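Sporthosen mit Gummibund falten und im Korb ablegen

Gilt für kurze Hosen aus leichtem Stoff mit Bund und Kordelzug. Benötigt werden eine ebene Fläche und ein flacher, gelochter Korb.
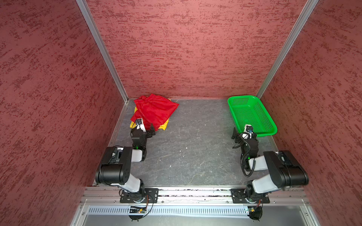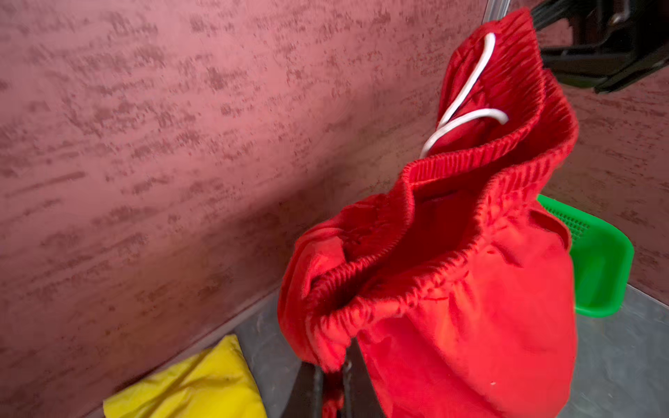
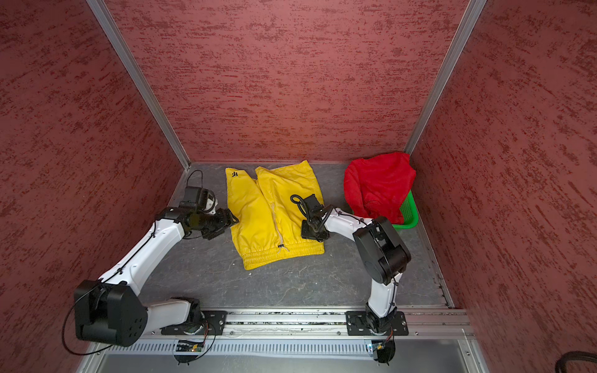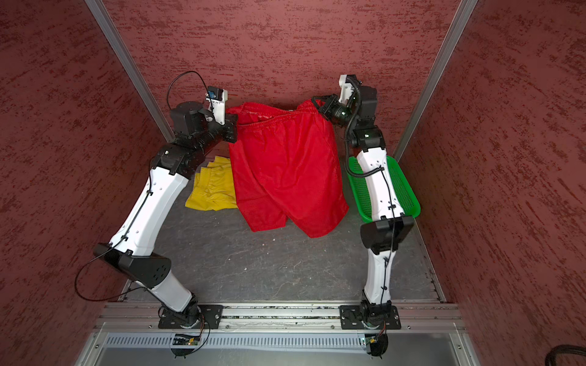

Doucette Textilpflege, Abteilung Wäschelogistik
Bearbeitung: Hélène Bergeron

1. Kordel auf gleiche Länge ziehen. Die Enden nicht verknoten.

2. Hose an beiden Seiten des Bundes fassen und anheben, bis der Stoff frei fällt. Die Beinöffnungen dürfen die Fläche berühren.

3. Ablegen, Bund zur arbeitenden Seite. Falten von der Mitte nach außen streichen.

4. Ein Bein auf das andere schlagen. Der Bund zieht sich dabei zusammen und wird nachgelegt, bis die Kanten übereinander liegen.

5. Vom Beinende zum Bund einmal quer falten. Zielmaß bei Größe M: rund 40 cm Breite vor dem ersten Umschlag.

6. Flach in den Korb legen, Bund an die Längsseite. Nach Farben trennen, Rot und Gelb nicht mischen.

Glatte Kunstfaser rutscht beim Stapeln. Ab 200 g Stückgewicht entfällt Schritt 5.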